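Simulated kitchen task: letterboxed input and grasp labelling
Student Robotics > Coursework and Projects > Simulation

gronow_m
We are a student group of five doing the Dukutano kitchen module this term. The task is bimanual: the left hand takes a utensil, the right hand moves food from the cutting board to the plate. Everything is in simulation. We train on rendered views with a policy that takes square input, so the wide render is padded with black bands top and bottom before it goes in.

Two questions for anyone who has done this module before.

First, does padding cost us anything compared with cropping to a square? Ieuan wants to crop. I don't, as a centre crop would lose the outer parts of the counter and most of both wrists.

Second, how are people labelling the phases? Our script marks "grasp" when the fingers touch the object, and the left hand gets that label much earlier than the right.
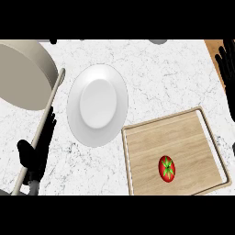
Does the right hand need its own phase label while the left hand is already holding something?
Each hand should carry its own label at every step, with a separate flag for whether the two are meant to act together.

Settings, in case they matter: 20 Hz control, 3 random seeds per run, 47 demonstrations recorded by hand. The policy is the baseline from the module handout with nothing changed except the learning rate.

Mererid

dmanalastas
Keep the padding. We tried both last year. The crop version trained a little faster and then did badly whenever an object was placed near the side of the counter. The padded version had no such trouble. You do lose vertical resolution, but small objects on the board were still large enough for the network.

What you should check is that the bands are exactly zero after normalisation. Ours were not. We padded first and normalised afterwards, so the bands came out as a constant negative value. The network coped, but then we changed the mean and the old checkpoints stopped working.

landeg_i
I am the Ieuan who wants to crop. My point was not to crop to the centre. I want to crop to the workspace, which is a fixed box in the simulator. The pot has no part in this task and neither does anything behind it. All of that is input the policy has to learn to ignore.

dmanalastas
A fixed box is fine until the camera pose is randomised, and in the second half of the module it is. Then your box has to follow the camera and you are feeding the policy information that it would not have on the real arm.

landeg_i
We are not assessed on the real arm.

dmanalastas
The module is not. The Meredith round in November is, if you intend to enter.

hutchins_amos
On labelling: contact alone is a poor trigger. A finger brushing a handle counts as contact, and so does a fingertip resting on the counter if you haven't filtered by body pair. I use three conditions together: contact between the thumb and the object, contact between at least one other finger and the object, and relative velocity between palm and object below a threshold. Hold all of them for 5 control steps before switching the label. At your rate that is a quarter of a second.

Thin rods are the awkward case. The fingers close round them with very little surface touching, and the contact solver flickers on and off. If your label flips back and forth, look there before blaming the script.

gronow_m
It does flip. I had put it down to the demonstrations. I'll add the hold condition and rerun.

mccori
I disagree with Amos on the velocity condition. It fails for sliding grasps, where the hand closes while still moving along the handle. Several of our demonstrators did this every time. We labelled from gripper command plus contact and left velocity out.

hutchins_amos
Then you label a grasp before the object is secure. For a slow slide I would accept it. For the tomato I would not: it is a near-round object on a flat board and it rolls. If the label changes before the object is held, the policy learns to lift too soon.

mccori
Use different rules for the two, then. Rod: command plus contact. Tomato: your version. There is no reason for one rule to cover both hands.

gronow_m
Our config has a single threshold file, but I can split it per object. Does the grader read the phase labels at all, or only the final state?

dmanalastas
Final state only. The labels are for you. They do go in the report, though, and the marker last year asked us how ours were defined.

landeg_i
I have started a workspace crop run and a padded run with the same seeds. The Fanex cluster is busy, so results on Friday at the earliest. If padding wins I'll drop it.

gronow_m
Please log the success rate by object position as well as the mean. Otherwise we will have this argument again next week.

landeg_i
Already in the config. Bins are by distance from the middle of the counter.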